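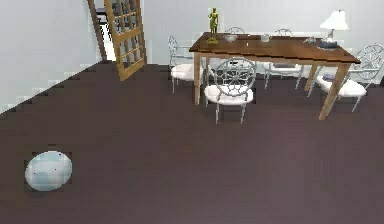

Opinion | Cricket

The follow-on is a bowling decision, and captains keep treating it as a batting one

By Kumiko Koyama
17 December 2022

Siten made 418 in the first innings of the regional final at Kimham and bowled Medeler out before tea on the second day with a lead well past what the follow-on required. Marama Tawhiri, the Siten captain, declined to enforce it. Siten batted again, slowly, set a target that Medeler had no intention of chasing, and ran out of time with 2 wickets still to take. The match was drawn and the title went to Medeler on their league position.

The criticism since then has mostly been about nerve. Tawhiri was cautious, the argument goes, and caution cost her side a trophy. I think the criticism reaches the right verdict by the wrong route. The decision should be judged on the workload of the bowlers and the time left in the match, and on both counts the case for sending Medeler back in was strong.

Take workload first. The usual reason for not enforcing is that the bowlers need rest. This is sound when a side has been in the field for most of two days. Medeler's first innings was short. Fikri Ong, who opened the bowling, had been used in three spells, none of them long, and the spinner Haziq Kwok had barely been needed. A seam attack in that condition can bowl again after a ten-minute break. It may lose some pace in the last hour, but it will be bowling at openers who have already failed once that day and have just spent the interval looking for their pads.

The time question is simpler. A four-day match has a fixed number of overs, and every over a side spends adding to a lead it already has is an over it can't use to take wickets. Siten batted for most of two sessions the second time around. They scored at under three an over for much of that period, which suggests that the batters had been told to be careful, or had not been told anything. If a captain wants to bat again, the innings has to be fast, and it has to have an end point that everyone in the dressing room knows. Siten's declaration came after lunch on the third day, seven overs into the session. I can't think of a reason for that timing. Declaring at lunch would have saved those overs and also given the Medeler openers no time to settle into the idea.

The strongest point on the other side is the fourth-day pitch. Kimham has been slow all season, and in November the square took more turn late in the game than it had in earlier years. A captain who enforces the follow-on accepts the risk of batting last on that surface. The risk is real but it was small in this match. For Siten to be in trouble, Medeler would have had to clear a very large deficit and then add enough on top to make a chase awkward. Sides have done it. They have done it rarely enough that each case is remembered by name, and a rule of play should not be built on them.

There is also the question of light. Play on the third evening stopped early, and the forecast for the fourth morning had been poor for days. Both of these were known when the decision was taken. When time is likely to be lost, the side that needs wickets should be bowling as early as it can.

Fikri Liew, who coaches the Medeler batters, said after the match that his players had expected to go straight back in and were relieved when they did not. I would not put too much weight on a remark made by the winning side with the cup in the room. It does match what happened on the field. Medeler's top order left the ball far better in the second innings, and they had a full night to work out how.

None of this makes Tawhiri a poor captain. Her field settings on the final afternoon were good, particularly the straight short midwicket for Kwok, which brought 2 of the 8 wickets that fell. Her error was made a day and a half earlier, and it is one that most captains in this competition would have made. In recent seasons batting again has become the default, and the follow-on is treated as something that needs special justification. I would reverse that. If the bowlers are fresh and the lead is large, the opposition should bat, and the captain who prefers otherwise should be able to say how many overs the extra runs will cost.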